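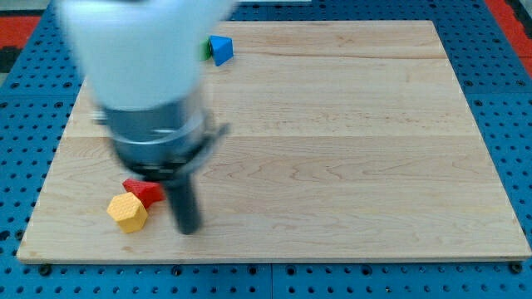

Project Report: Reducing Food Waste in the Student Dining Hall

Amnuay Sombatkul and Ekkachai Sriwong
Submitted June 3, 2022

1. Background

The dining hall in Pacheco Building serves lunch and dinner on class days. Students pick up a tray at the door, walk past the hot counter, then the salad bar, and leave their plates on a conveyor by the exit. Our project looked at what is left on those plates and whether small changes at the counter could bring the amount down.

We chose the topic after a class reading on household waste. Most of the studies we found dealt with homes or supermarkets. The few that covered schools were done with younger children who have a fixed lunch period and a set meal. College students choose what they take and can go back for more, so we expected the results to look different.

2. Questions

We wanted to know which foods are thrown away most by weight, whether portion size or taste is the main reason, and whether offering a smaller portion changes how much people leave.

3. Method

The work had two parts, a baseline period in February and a trial period later in the term. In both periods we stood at the conveyor during lunch and scraped plates into separate tubs for starch, vegetables, meat and fish, bread, and mixed food that could not be sorted. Soup and drinks were left out. Bones, peels and paper were taken out before weighing.

We weighed each tub on a kitchen scale borrowed from the pastry section and subtracted the weight of the tub. The kitchen staff gave us the number of lunches sold each day from the register.

Across both periods we collected scraps from 1,555 plates. Our first plan was to stop at 1,000, but the menu repeats on a cycle and stopping there would have left out the fish and noodle days.

We also handed out a short paper survey by the exit and got 60 back. It asked what was left on the plate, why, and whether the student had asked for a smaller serving.

In the trial period the kitchen agreed to two changes. Rice and pasta were served with a smaller spoon, and a sign at the counter said that seconds were free. Seconds had always been free, but several students wrote on the survey that they did not know this.

4. Results

Starch was the largest category in the baseline period, mostly rice. Bread came next. We had expected vegetables to be near the top, but they were low by weight. Part of the reason is that lettuce and cucumber weigh very little, so a plate can look half full of salad and add almost nothing to the tub.

With the smaller spoon, the starch tub was lighter per plate on every day we could compare directly. Bread did not change. Meat and fish went up slightly on one of the fish days, when the fish was overcooked according to both the survey and the cook.

The most common reason given on the survey was "too much on the plate." The second was "did not like it." Very few people said they ran out of time, although the line was long on Tuesdays and we had thought this would matter more.

5. Problems

Some plates were missed when the conveyor backed up. On one trial day the scale ran out of battery and we lost the bread weight, so that day is left out of the bread comparison. The mixed tub was also larger than we would like. Curry over rice is hard to separate with a spatula, and we did not always agree on where it should go. After the first week we wrote down a rule: if more than half of the pile was clearly one food, it went in that tub.

The survey was voluntary. People who care about waste may have been more willing to fill it in.

6. Recommendations

Keep the smaller spoon for rice and pasta. Leave the sign up and move it closer to the trays, where students see it before they order. Cut the bread rolls in half before putting them in the basket, and weigh bread again for at least one full menu cycle to see if this helps.

If another group continues the project, they should include dinner. Dinner portions are the same size, but fewer people come and the menu is shorter, so sorting should be easier. They should also bring spare batteries.

The tub weights by day and the blank survey form are in the appendix.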